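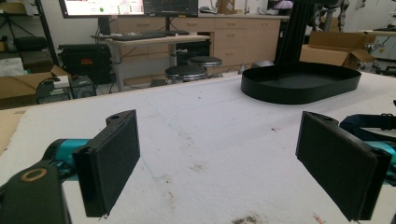
Kazuhiro Wada wrote in to say that the stones in the north corner of Seyoum Cemetery should be listed by row and plot, the way the old sexton's book has them, and that two of the surnames in our first release were misread. Both names are fixed in this version.

Cuvgate Headstone Transcriptions

Version 2, November 26, 2019

What is in it

The set holds 2086 inscriptions copied from headstones and footstones in the Seyoum and Milimen burial grounds. Each record has the name as carved, dates as carved, row, plot, stone type and a condition code. Spelling is left alone, including obvious carver's errors. A slash marks the end of a line on the stone.

Files

stones.csv has one row per inscription
plots.csv has one row per plot, including plots with no stone
codes.txt lists the condition codes, 0 to 5
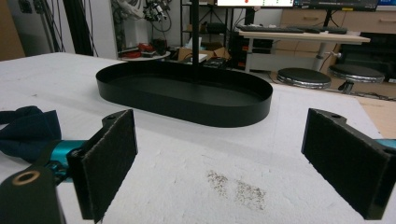
Fig. 1. Tabletop with scattered brown-gray specks.

How the readings were made

Stones were read in low morning light in September. Each one was read by two people on different days. Where the readings differ, both are kept and the "agreed" column says no. Buried or sunken stones were probed for, but not lifted without permission from the family.

Known problems

Row 14 at Milimen was numbered twice in the Vonier survey. We follow the later numbering.
30 records have no death date because the lower part of the stone is below ground.
Military abbreviations are not expanded.

Use

Free to copy for family and local history work. Please cite the version number and send corrections with the row and plot.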